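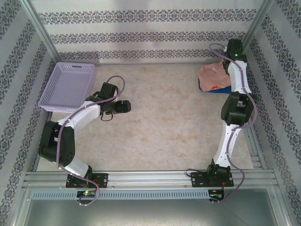

Search this site... Go

Can a machine fold the laundry yet? And how to do it well in the meantime

By Florian Marty, Zalten Household Pages
4th May

Every spring I receive the same letter from readers. They have seen a film of two arms folding a T-shirt and they ask if they should wait with buying a new drying rack. My answer is still to buy the rack. But the question deserves more than one sentence, and while thinking about it I have learned some things about folding which are useful for any pair of hands.

Let us begin with the chores that machines already do in many homes. Washing is solved, drying is solved, and the floor is half solved if you do not leave socks on it. All these jobs have something in common: the machine is a box, or it rolls on a flat place, and it does not need to know what a sleeve is. Between the dryer and the cupboard there is a gap, and a person stands in it.

Why cloth is difficult

A cup has the same shape when you lift it. A shirt has a new shape each time. You take it by the shoulder and the rest falls somewhere. We correct this without thinking, with the little finger or with the chin. For an arm with two fingers every correction is a decision of its own, and first it must find where the cloth ends and the table begins.

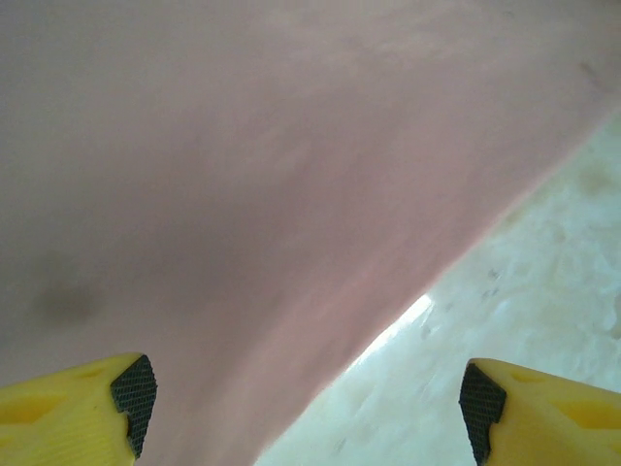
Photo: Vallow

Seen from so near, a thing, be it cloth or not, is mostly one color with a border. The border is what matters. If you teach a child to fold, say the same thing: look for the edge, forget the middle. My daughter learned towels in one afternoon in this way, after I had tried for weeks to explain her "halves" and "thirds".

So the first tip is to make edges easy to find. Fold on a surface of another color than the clothes. I use a pale table top for dark things and a dark towel spread over it for the white ones. You will find the far corner of a pillowcase much quicker, and your eyes will be less tired in the evening.

Set up the place before you start

In my first years as a householder I folded on the bed, with the clean heap on one side and the finished pile on the same side. Naturally the pile fell into the heap. Later I worked one winter in the linen room of a guest house in Wornitz, and there I was taught to give each thing its own corner and to keep the middle free. I have never gone back.
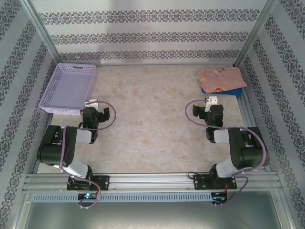

Basket in one back corner, folded pieces in the other, middle of the table free.

You can copy this on a kitchen table:

- Put the basket at the far left if you are right-handed, and at the far right if you are left-handed.
- Put the finished pile in the opposite corner, well away from your elbow.
- Keep in the middle a free space as wide as your widest shirt with the sleeves open.
- Choose a basket with holes in the sides. Clothes that are still a little damp will suffer less in it.
- Do not make the pile too high. When it begins to lean, carry it away.

For thick things such as bath towels of 500 grams per square meter, fold fewer times and make the pile lower. The thinner ones of 400 grams accept one more fold.

How to take hold of the cloth

Most people grasp too much. They take a full hand of fabric, and then there are wrinkles exactly where the hand was. Take little, between thumb and first finger, and take it at a place where the cloth is strong. A hem is very good for this. It has two layers and a line of stitches, it does not stretch so easily, and it shows you the straight direction for the fold.
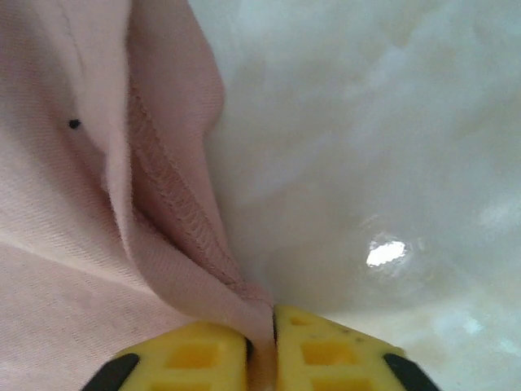
When you have the hem, lift it only as high as necessary and lay it down away from you. Then pass the flat hand once from the middle to the outside. Once is enough for cotton. With knitted things do not pull at all, just lay them, otherwise the bottom becomes wavy like a lettuce leaf. For shirts with a collar, finish with the collar on top, so it is not pressed under the others.

If there is a print on the front, fold it so that a small piece of it can still be seen. Then you know which shirt it is without opening the whole pile.

What I would give to a machine today

My neighbor Goodall has a small upholstery shop and he asks the same question from the other side. He would like help with cutting, with carrying, with the sorting of remnants. I told him what I tell my readers. Give a machine the job where the thing is stiff, always arrives in the same place, and may be done slowly. Boxes, jars, wooden parts. Keep for yourself the job where the thing hangs.

For the home I would put it in this order. Moving a basket from one place to another: soon, I think. Flat towels and dishcloths: possible, if you have patience. T-shirts: I have seen it done in films, but I have not seen how many attempts were needed. Fitted sheets: please write to me when a machine can do it, and please write to me also when you can do it.

I looked at this subject in February too and I was a bit less hopeful then. I will look again when the winter blankets go back in the chest. Until then, clear the table and start with the towels, they are the easiest.

4 shares | 56 comments

Contact | Copyright Zalten Household Pages | Back to top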